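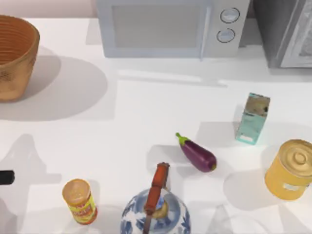

White benchtop with a light grey microwave at the back.

Community Kitchen and Shared Meals Program
Progress report to the Brisar Fund, second half of the grant year
Prepared by Nazanin Ghorbani, Program Coordinator, Makia Neighbourhood House
January 3, 2025

Dear friends at the Fund,

Thank you, as always, for your patience with our reports, which tend to run longer than the form allows for. It has been a full and very happy half year at Makia, and I would sooner tell you too much than leave out something you'd have enjoyed hearing.

Where we're up to

When we last wrote we had just moved the Tuesday-style drop-in lunch (the name has stuck even though the day has changed more than once) over to the Giltent hall, and we were a little nervous about whether people would follow us across the park. They did! We served 799 meals over the period, and 95 people signed up for a cooking course, many of them neighbours who had only ever come in to eat and had told us quite firmly that they couldn't boil an egg. The waiting list for the beginners' course is long enough that Rostam Nikzad, who teaches it, has offered to run a second group in the evenings, and we've taken him up on it before he can change his mind.

The bread mornings have been the surprise favourite. We had pencilled them in as a small extra for the colder months, using whatever flour was left over, and they have grown into something people plan their week around. There is a lot of waiting in bread, and a lot of talking gets done while the dough has its rest. Several of the older members have brought along recipes from home, and we now have flatbreads, a dark rye that takes two days, and a sweet plaited loaf that vanishes before it has properly cooled. 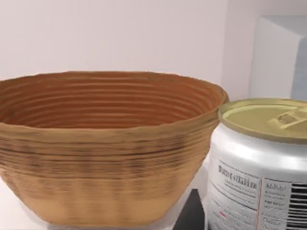 We've started writing these recipes down in a folder, with the grower or the grandmother credited where we know who it was, and we would love to print it as a little book if the budget stretches that far. Paucar, the print shop on the corner, has given us a quote for 123 copies, an odd number that comes from how their sheets are cut, and they have kindly kept the price at cost.

What has been harder

Transport is still our sorest point. The bus that used to stop outside the hall now turns off a street earlier, and for anyone with a walker or a pram that extra stretch in the rain is enough to make them stay home. We've organised lifts among the regulars, and it works well in a good week. In a bad week, when two drivers have colds, it doesn't work at all and we end up on the phone all morning.

Food prices have also bitten. We had budgeted for cheese and cooking oil at last year's prices and ran over on both. The difference came out of the outings line, so the orchard trip has been put off until March, and there were a few long faces about that. We've moved toward more lentils, more pumpkin and more soup, and the lunch crowd have been good-humoured about it, though I did receive one anonymous note asking for "less orange food, please".

How the money was spent

Most of the grant went on groceries and on Rostam's teaching hours, as planned. The hall hire came in a touch under what we'd allowed. The remainder covered aprons, printing and the food safety certificates for our new helpers, all of whom passed. A full set of accounts is attached to this report, and I'm glad to talk through any line of it over the phone.
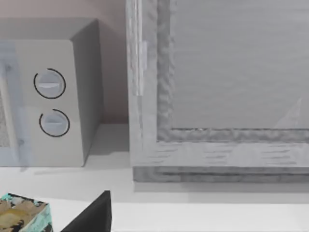 Plans for the coming months

The evening beginners' course will start as soon as the hall can give us a regular slot. We'd also like to try a cooking session for teenagers, who keep turning up at the end of lunch and eating whatever is left, and who have asked for dumplings.

On the transport side, we've written to the council about the bus stop and will let you know what comes of it. If the answer is no, we may ask whether a small part of next year's grant could go toward petrol money for our drivers.

You would be very welcome at any of the bread mornings, and there's no need to let us know ahead of time. Come hungry, and bring a container if you'd like to take some home.

With warm thanks,
Nazanin Ghorbani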